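片づけの時間を保育の中心に据えるために

ウィリア(Wiria)幼児教育研究室 論説
2019年1月6日

幼児教育施設の一日を時間割の形に書き出すと、登園、自由遊び、集まり、戸外活動、昼食、午睡、降園という項目が並ぶ。これらの間に挟まれた片づけの時間は、多くの場合、欄の境目に引かれた線のなかに埋もれており、独立した項目として扱われることが少ない。保護者に配布される案内においても、どのような遊びを提供しているかについては詳しい記述がある一方、遊びがどのように終わるかについてはほとんど触れられていない。本稿では、片づけを活動と活動の間の空白とみなす慣行を見直し、保育計画のなかに明確な位置を与えるべきであるとの立場を述べる。

当研究室が運営に協力しているブロルネロ(Brornero)園では、昨年の3月、一日の流れを職員自身が記録する取り組みを行った。三歳児から五歳児までの各組について、登園から降園までの間に子どもが活動を切り替える場面を書き留めたところ、期間中に記録された切り替えの場面は159件に上り、そのうち104件が何らかの片づけを伴うものであった。一つの園の短期間の記録であり、これをもって一般化することは慎まなければならない。しかし、片づけが一日のなかで占める割合について、職員の認識と実際との間に開きがあったことは確かである。記録の前に行った聞き取りでは、多くの職員が片づけを一日に二、三回のものと答えていた。

問題は回数の多さそのものにあるのではなく、これほど頻繁に生じる場面について、園としての考え方が定められていなかった点にある。ある組では音楽が合図となり、別の組では職員の声かけが合図となっていた。五分前に予告をする職員もいれば、予告なしに終了を告げる職員もいた。進級によって組が変わった子どもは、同じ園のなかで異なる作法を一から覚え直すことになる。遊びの内容については年齢間の接続が綿密に検討されているにもかかわらず、その終わり方については担任の裁量に任されてきたのである。

片づけを重視すべきであると述べると、しつけの強化を求める主張と受け取られることがある。当研究室の意図はそこにはない。むしろ、しつけという枠組みに片づけを閉じ込めてきたことが、その教育的な可能性を狭めてきたと考えている。棚に物を戻すという行為には、形の似た物を見分けること、大きさの順に並べること、入る量を見積もること、他者が次に使う場面を思い描くことが含まれる。積み木を箱に収めようとして蓋が閉まらず、一度すべて出して詰め直す子どもの姿は、日々の保育のなかで珍しいものではない。同じことを「図形遊び」と名付けて机上で行えば教育活動として記録されるが、片づけの最中に行われた場合には、時間のかかる子どもとして記録されることすらある。

環境の設計についても同様のことが言える。保育室の家具や棚は、遊びを始めるときの取り出しやすさを基準に選ばれることが多い。カットモント(Cutmont)分園の改修に際して当研究室が助言を求められた折、最初に示された計画では、収納の位置はすべて壁面に沿って決められ、中央の床面を広く空けることが優先されていた。広い床は確かに魅力的である。しかし、子どもが組み立てたものを解体し、部品を両手に抱えて壁際まで往復する距離は、三歳児にとって決して短くない。協議の結果、低い棚の一部を遊びの場に近づけ、器の種類を減らし、引き出しには中に入る物の絵を付けることとした。改修の費用のうち、この変更に要した分はわずかであった。 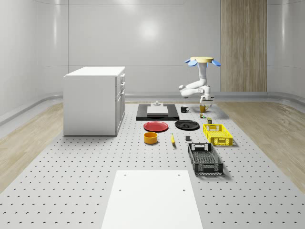 白い収納棚と作業面を配した室内のCG画像。

家具の配置以上に検討を要するのは、時間の配分である。片づけに十分な時間を与えるということは、別の何かの時間を減らすことを意味する。ブロルネロ園では、午前の自由遊びの後に19分間の移行の時間を設けた。半端な数字であるが、これは職員会議において20分では戸外活動に食い込むとの意見があり、各組の給水の順番を調整した結果として残った時間である。当初は自由遊びの時間が削られることへの懸念が強く、保護者からも質問が寄せられた。これに対して園は、移行の時間もまた遊びの一部として扱うこと、早く終えた子どもを待たせず、絵本や観察の場へ自由に移れるようにすることを説明した。

この「待たせない」という原則は、特に強調しておきたい。片づけが苦痛な時間となる原因の多くは、作業そのものよりも、その後に課される待機にある。全員が座るまで次の活動が始まらないという運営の下では、早く終えた子どもは退屈し、遅い子どもは周囲の視線を受ける。集団としての一斉性を保つことは安全管理上必要な場面もあるが、毎回の片づけにそれを求める理由は乏しい。始まりと終わりに幅を持たせることによって、職員の声かけの内容も変わる。「早くしなさい」という言葉に代わって、「その車はどこに停めますか」といった、子どもの遊びの文脈に沿った問いが用いられるようになったとの報告を、複数の職員から受けている。

さらに踏み込んで、すべての物を毎回元に戻す必要があるのかという問いも立てなければならない。午前中に作りかけた街を、午後にも、あるいは翌日にも続けたいと願う子どもは多い。これを一律に解体させることは、子どもに対して、制作の途中にあるものには価値がないと伝えることになりかねない。ヒュヴォネン(Hyvönen)方式と当研究室で呼んでいる運用では、残しておきたい作品のそばに子ども自身が札を置き、残す期間を職員と話し合って決める。札のないものは片づけ、札のあるものは動かさない。単純な取り決めであるが、何を残し何をしまうかを子どもが判断する点に意義がある。札の枚数に上限を設けるべきかについては園によって考えが分かれており、当研究室としても現時点で統一的な見解を示すには至っていない。

もとより、この運用には困難も伴う。床に残された作品は、清掃の妨げとなり、午睡の寝具を敷く場所を奪う。保育室を他の用途と兼用している施設では、そもそも実施が難しい。また、残された作品を別の子どもが壊してしまった場合の対応は、職員にとって負担の大きいものである。これらの事情を軽視するつもりはない。ただ、実施が難しいことと検討に値しないことは別の問題であり、一枚の板の上で作り、板ごと棚に上げるといった部分的な方法であれば、多くの施設で試みることができるであろう。

費用面についても触れておく。片づけの改善という名目で、高価な収納家具の導入を提案されることがある。当研究室の経験では、最初の段階で必要なのは、中身の見える箱、札に用いる厚紙、絵を印刷する用紙程度であり、一組当たり約2,000円の範囲で始めることができた。家具の更新は、少なくとも一学期の間、子どもの動きを観察した後に判断しても遅くはない。先に家具を整え、その家具に子どもの動きを合わせるという順序は避けるべきである。

職員の研修においても、片づけの扱いは改められてよい。実習生の指導計画を見ると、導入と展開には多くの行が割かれ、終結の欄には「片づけをして次の活動に移る」と一行だけ記されている例が目立つ。この一行の間に、子どもは名残を惜しみ、仲間と役割を分け、ときに衝突し、次の活動への気持ちを整えている。指導にあたる者は、この部分にこそ具体的な記述を求めるべきである。どの子どもがどの物を最後まで手放さなかったか、誰が誰を手伝ったか、職員はどの時点で手を貸したか。そうした記録は、遊びの最中の記録と同様に、子どもの関心と人間関係を理解するための手がかりとなる。

家庭との関係については慎重でありたい。園での取り組みを家庭にも求める声があるが、家庭には家庭の時間の流れがあり、夕刻の限られた時間に園と同じ余裕を期待することは適切ではない。園から伝えるべきは方法の指示よりも、子どもが園でどのように物を扱い、何を残したいと願ったかという事実であろう。それを受けて家庭で何を行うかは、それぞれの判断に委ねられる。

当研究室は、次年度の保育計画の様式に、遊びの終わり方を記入する欄を設けることを各協力園に提案する。欄の大きさは、導入の欄と同じとする。記入の方法や頻度については各園の実情に応じて定め、年度の半ばに協力園の間で記録を持ち寄り、様式そのものの見直しを行う予定である。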